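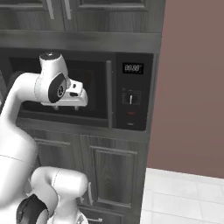

Fig 1. Simulated kitchen, arm in front of the microwave door, fingers down.

Session 5 — Home arm build, simulation before hardware
Notes: R. Cusi. Thursday, September 3, 2020

Recap: Inga arm goes on Arvo's bench in the Flellgate workshop. No powered runs till the sim run is clean. Same rule as last time.

Reach
— handle is upright, right side of the door window, next to the control panel
— fingers pointing down in Fig 1. Need the wrist turned so they close either side of the handle
— watch the elbow, it sits low near the lower cupboard doors. Check clearence on every path, not only the hand

Door swing
— hinge opposite the handle, so the hand follows an arc. Straight pull = slip or jam
— measure your own door at home! Radius from hinge to middle of handle, in mm
— slow first. 80 steps for the full arc, then try fewer

Display reads 88:88 in the model, ignore it, we are not reading the clock.

Logging
Save joint angles at every step. Shuzhen's run last week gave 2,179 lines, fine, plain text is ok. Name the file with your initials.

Common faults
— base hight wrong by a few mm, everything after it wrong too
— gripper closed before the wrist has stopped

For next time: one clean open and close, log file, sketch of your mount. Asger has the spare brackets. Hardware starts in October.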